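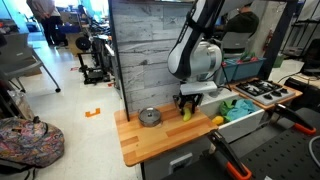

Studio Project Report: Reusing the Disitz Building, Vallejo
7/13/19

So my project was turning an old print shop into a small community clinic, and wow, did I underestimate the stairs. The Disitz Building has three floors and only one stair that meets code, so I spent the first 6 days of the studio moving a second one around the plan (it ended up on the north side, next to the loading dock).

I put the exam rooms on the second floor, 15 of them, in two rows with a shared supply hall in the middle. My first version had the waiting room up there too, but the reviewers hated how far people had to walk from the front door, and they were right! It's on the ground floor now, where the big shop windows are.

The column grid was a pain. The bays are narrow at the back, so five of the exam rooms came out skinnier than I wanted. I tried pocket doors and got a little space back.

Things I still need to fix: the roof drains, the elevator pit, and my section drawing, which still shows the old stair.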